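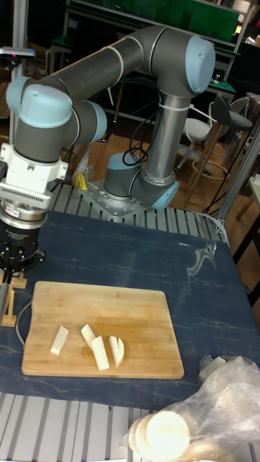
Kuranbridge gets a chopping table

April 2024

If you've walked past the old Verhoeven building lately and wondered what was going on with the papered-over windows, I can finally tell you. The front room has been turned into a practice kitchen called Plakia, and it's all about cutting things up! No stove or fancy oven in the plan so far. Just tables, boards, knives and a lot of food in small pieces.

I went along because I'm the person in our house who still cuts an onion like I'm mad at it, and because the newsletter needed something for this spot that wasn't another parking story. I ended up staying much longer than I meant to.

The idea is pretty simple. You sign up for a set of four classes, and each one sticks to a single cut. First come the sticks, then rounds into halves, then halves into wedges, and the last class is dice (small ones, which I am dreading). You do the same cut over and over until your shoulders come down from around your ears. There's no recipe to finish and you don't get a plate of dinner at the end, so come with something in your stomach.

I really liked the table. It's covered in dark blue with pale wispy streaks running through it, a bit like marble, and the light wood cutting boards look great against it. Pale food shows up nicely on it too, which helped me when bits went skating off the board. Little wooden stands sit along the side, made of thin strips and blocks, and I spent far too long admiring them. I asked whether they were for sale. They are not.

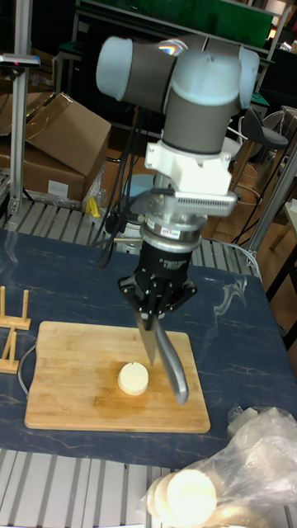
The white rounds are what I'd tell any beginner to start with. They're short and flat on both sides, so they sit there and let you think. Set the tip of the knife down near the middle, take a breath, and go. I got my first few nearly even and felt like a professional, then did a whole row that looked like doorstops. Sticks are harder than you'd think. Mine came out fat at one end every single time, and when I lined them up on the board the difference was a little embarrassing.

One tip I took home: look at where the blade is going and leave the handle alone. I'd been staring at my own knuckles for years. Another one was to put a damp dish towel under the board if it slides at home, and ours slides all over the place, so that got done the same night.

Now for the practical part. The set of classes costs $50, and that covers the food you cut. Horico, the kitchen store by the post office, is giving anyone who signs up a discount on a board, and I'm told the first order was 200 of them, so there should be plenty to go around (a friend of mine has already bought two, for reasons she won't go into). You can bring your own knife if you love it, wrapped up properly please, or use one of theirs. Kids can join in if a grown-up is at the same table.

Parking is behind the building, off the alley. The front door sticks, so give it a good shove. The sign-up sheet is on the counter at Horico and there's a second one taped inside the Plakia window. I've put my name down for the dice class, so if you see somebody muttering at a carrot, come say hi!

Comments (4)

Guest: Do they do left-handed people? Every class I've ever taken was taught backward for me.

Guest: I'm a lefty and asked at Horico. They said just stand at the end of the table so you don't bump elbows.

Guest: $50 for four is good. The cake class across the river was way more than that and I came home with a headache.

Guest: Glad something's going into the Verhoeven building. My sticks come out fat at one end too.

Search this site
Type a word or street name
Go

Recent items
Kuranbridge library changes its evening hours
Alley behind Verhoeven building to be repaved
Horico moves its paint shelf, readers react
Parking story, part three
Where to take your old pots and pans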